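2020-06-16

Back at the bench after a slow start (kettle, post, a long chat on the stairs) and straight into the heel cups. I wanted to get the Bilari pair finished before lunch and very nearly did, which for me counts as a good morning! The left shell came off the cast lovely and clean. The right one has a slight ridge on the inner edge where I pulled the sheet down a touch too fast, so I've taken it back with the fine drum and will look at it again tomorrow with fresh eyes. 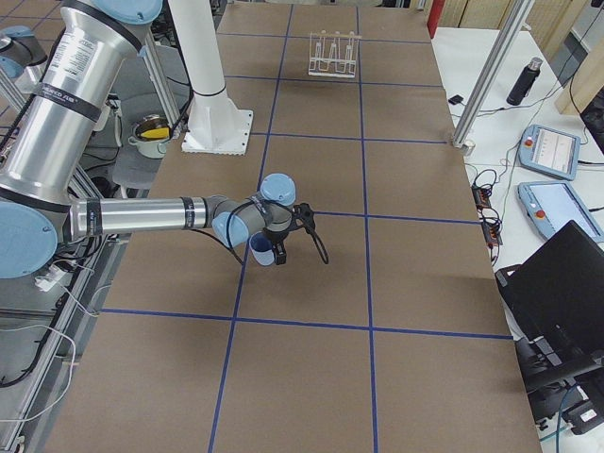 Foot Orthoses and Insoles Team, Panero Workshop

Now, top covers. We have been using the Mamo foam since February and on the whole I am very fond of it, it glues well and it doesn't go shiny under the ball of the foot the way the old stuff did. But the new sheet feels firmer to me. I put the gauge on it and got 87 against 71 for the last offcut of the old batch, same gauge, same spot on the bench, so it isn't only my thumbs. I don't mind firmer for the walking pairs, but for anyone with sore heels I'd like us to stick with the old sheet while it lasts. There's a decent piece left in the bottom drawer (please don't use it for test cuts, I have written SOFT on it in big letters).

The Vustum arch blanks are a different story. I ground two of them down on the coarse 80, no, sorry, that was me misreading the box, it was the 200 grit, and they came up beautifully even, hardly any fluff along the edge. A quick pass with the 800 after that and you could run a stocking over them without a snag. I did notice that the arch sits a bit further forward than on our own pattern,
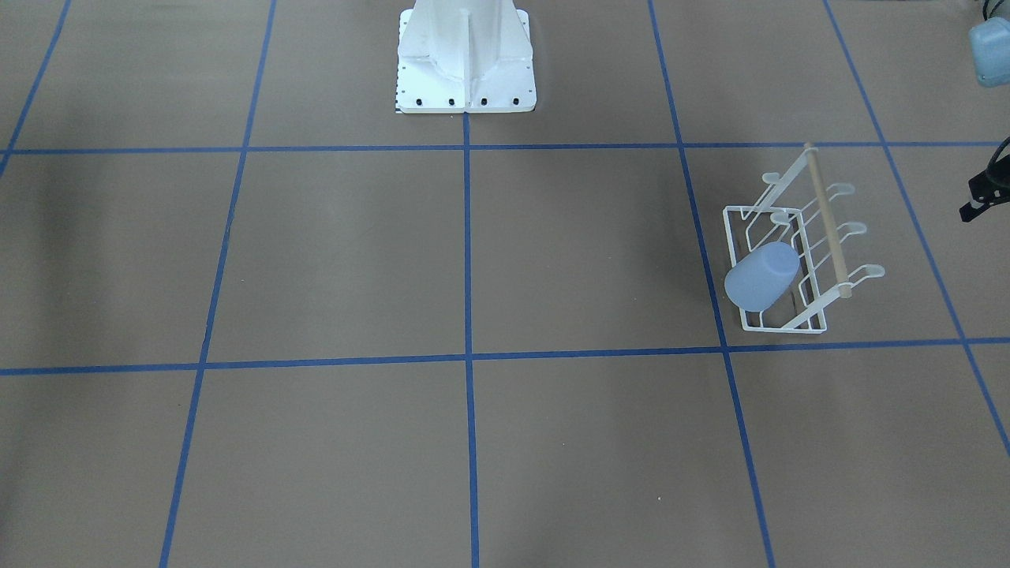
so if you are working from a tracing do line up the heel first and let the front fall where it likes, then trim. I did it the other way round on the first one and ended up with the high point sitting well in front of where it should be, and that would feel like walking on a pebble.

Glue: the tin by the window has gone stringy. I've opened the next one and put the date on the lid.

Still to do: posting on the right Bilari shell, bevel the toe end on both Vustum blanks, ring about more of the softer foam, and find my good scissors, which were last seen under the pile of tracings.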